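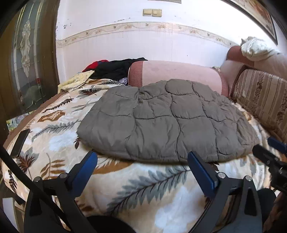 *Abb. 4.1: Ausgangslage. Gestepptes Stück flach auf dem Bett, Saum nach vorn.*

## 4 Steppware zusammenlegen und einlagern

Dieser Abschnitt gilt für gesteppte Jacken und kleine Steppdecken, die in den Aufbewahrungsbeutel Winimcombe (23 Liter) sollen. Beide verhalten sich beim Zusammenlegen gleich, nämlich widerspenstig. Wo im Folgenden nur von der Jacke die Rede ist, dürfen sich Besitzer einer Decke mitgemeint fühlen und die Sätze über Ärmel überspringen.

### 4.1 Vorbereitung

Sie brauchen eine Liegefläche von mindestens 70 cm Tiefe. Ein gemachtes Bett ist gut geeignet, ein ungemachtes führt erfahrungsgemäß dazu, dass das Kopfkissen mit eingepackt wird.

1. Räumen Sie die Liegefläche frei. Eine Überdecke darf liegen bleiben, auch eine mit großem Blattmuster. Plüsch bremst sogar ein wenig, auf glatter Bettwäsche wandert Nylon gern Richtung Fußboden.
2. Leeren Sie alle Taschen, auch die Innentasche. Ja, es gibt eine Innentasche.
3. Prüfen Sie, ob das Stück vollständig trocken ist. Fassen Sie dazu in die dicken Kammern und an den Saum. »Fühlt sich eher kühl an« gilt als feucht.
4. Schließen Sie den Reißverschluss bis oben und legen Sie die Jacke mit der Vorderseite nach unten hin.

> **Achtung:** Feucht eingelagerte Füllung verklumpt und riecht im Herbst nach Keller. Der Hersteller des Beutels haftet für keines von beidem, der Keller auch nicht.

### 4.2 Glätten

5. Streichen Sie die Oberfläche mit flachen Händen von der Mitte zu den Rändern aus. Strahlenförmige Fältchen an den Nähten gehören zur Steppung und gehen nicht weg. Bitte nicht bügeln. Wir schreiben das auf, weil wir gefragt worden sind.
6. Suchen Sie nach Stellen, an denen sich der Stoff an einer Naht zusammenzieht. Meist genügt es, die Füllung links und rechts davon etwas auseinanderzuklopfen. Ist ein Faden gerissen, gehört die Jacke zuerst zur Näherin und dann in den Beutel.
7. Schlagen Sie die Ärmel nach innen. Sie kommen zurück. Schlagen Sie sie noch einmal nach innen und legen Sie einen Unterarm darauf.

### 4.3 Zusammenlegen

8. Falten Sie die linke Seite bis zur Mitte, danach die rechte. Der Streifen soll schmaler sein als die Öffnung des Beutels. Wer hier großzügig schätzt, beginnt bei Schritt 5 von vorn.
9. Schlagen Sie den Saum nach oben und drücken Sie die Luft langsam heraus, immer in Richtung Kragen.
10. Falten Sie den Rest darüber. Ein kantiges Paket, wie man es aus Prospekten kennt, entsteht dabei nicht. Ein rundlicher Haufen mit erkennbarem Willen zur Ordnung ist das vorgesehene Ergebnis.

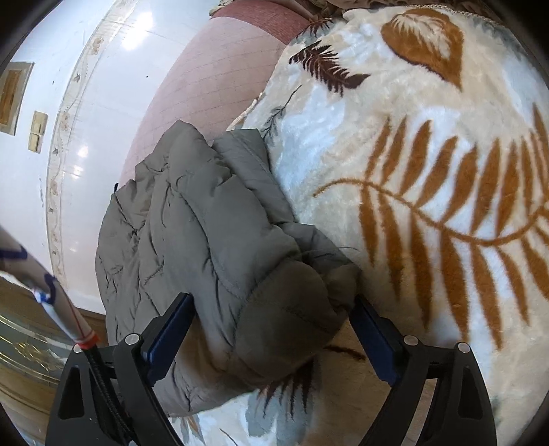
*Abb. 4.2: Zusammengelegte Jacke. Die runde Form ist kein Mangel.*

11. Sehen Sie nach, wo der Zipper geblieben ist. Er darf oben am Rand herausschauen, solange er nicht gegen den Beutelstoff drückt.
12. Schieben Sie das Paket mit der gefalteten Kante voran in den Beutel. Ziehen Sie dabei am Beutel, und lassen Sie die Jacke in Ruhe.

> **Hinweis:** Marek Machala aus unserer Kundenbetreuung schafft die Schritte 8 bis 12 in unter einer Minute. Er hat uns gebeten, daraus keine Norm abzuleiten.

### 4.4 Wenn das Paket wieder aufgeht

Das wird vorkommen, in der Regel, sobald Sie sich nach dem Beutel umdrehen. Legen Sie ihn deshalb schon vor Schritt 8 in Reichweite. Geht das Paket trotzdem auf, stopfen Sie nicht nach, sondern breiten Sie die Jacke noch einmal ganz aus. Greifen Sie den vorderen Rand dort, wo er einen dicken Wulst bildet, und nehmen Sie beide Stofflagen zusammen. 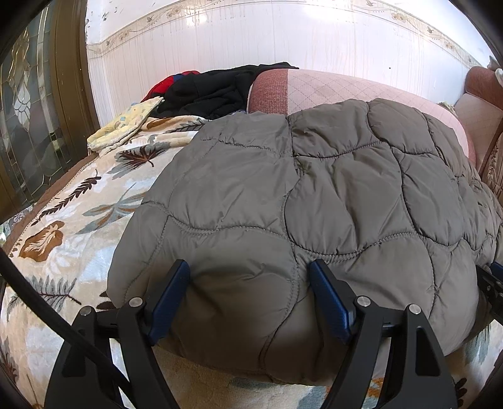 Ziehen Sie den Rand dann ein Stück zu sich heran, bis die lange Quernaht gerade liegt. Hängt auf einer Seite Stoff über die Bettkante, holen Sie ihn vorher herauf, sonst falten Sie eine Jacke, die zur Hälfte schon auf dem Heimweg ist. Danach weiter mit Schritt 8.

### 4.5 Lagerung

- Beutel liegend lagern, nichts Schweres darauf. Ein zweiter Beutel ist erlaubt, der Werkzeugkasten nicht.
- Kompressionsriemen höchstens bis zur 2. Markierung anziehen. Dauerhaft platt gedrückte Füllung erholt sich nur zögerlich.
- Bei neuen Stücken nach 14 Tagen einmal öffnen und am Stoff riechen. Das sieht merkwürdig aus und dauert drei Sekunden.
- Beutel beschriften. »Jacke grau« hilft in Haushalten mit mehreren grauen Jacken wenig.

Zum Auspacken die Jacke kräftig aufschütteln und über Nacht aufhängen. Waschen und Imprägnieren: siehe Abschnitt 5.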